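Do you really sort the small stuff when you unpack a bag?
Home & Storage > Small spaces
March 28, 2021

cantero_c
Every storage article gives me the same advice. Set out a couple of baskets, empty your bag into them, and your counter stays clear forever.

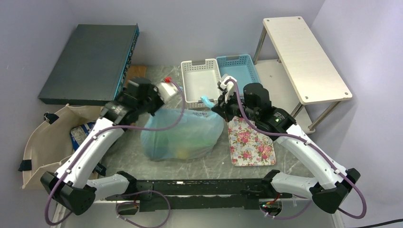

I've read this so often that I finally tried it for 9 days. Two plastic baskets side by side, one white and one light blue, the kind with holes. White for bathroom things, blue for everything else. By the end "everything else" was all of it. Has anyone kept this going past a month?

Ungate
Since December, yes. But I don't use color to tell them apart, I use who needs it. Mine and my husband's. Works fine.

olteanu182
Works fine until something belongs to both of you. Where does the toothpaste go?

Ungate
In mine. He can ask.

Aurelio Bermúdez
I don't buy the basket thing at all. A basket with holes is a bad home for anything small. Caps, hair ties and pens all poke through or sink to the bottom. I'd take a flat tray every time, one of those rose-print ones your aunt has. You can see what's on it, and when it's full you stop.

cantero_c
I have a tray with roses on it, pink and red. It collects keys and receipts. I wouldn't call that organized.

Nisel
Trays are for people who dust. How much did the baskets cost?

cantero_c
Next to nothing, so I can't complain about the money. It's the claim that bugs me. One blog says their reader "saved 100 hours a year." Doing what? I timed a blue plastic bag of odds and ends and it took longer to sort than to shove in a cupboard.

Aurelio Bermúdez
Sure, but then you have to find it again.

olteanu182
Most of us find it again by looking in the cupboard.

Kargate
Disagree with both of you. The bag is the problem. Carry a canvas tote that stands up by itself and leave the things in it until you use them. I've had a big packet sitting in mine all week and nothing bad has happened.

Ungate
So your system is not unpacking.

Kargate
Correct.

cantero_c
I'll give the baskets two more weeks, bottles standing up in the white one and no "everything else" allowed. I don't expect much.

Nisel
Put a lid on the blue one and you won't have to look at it.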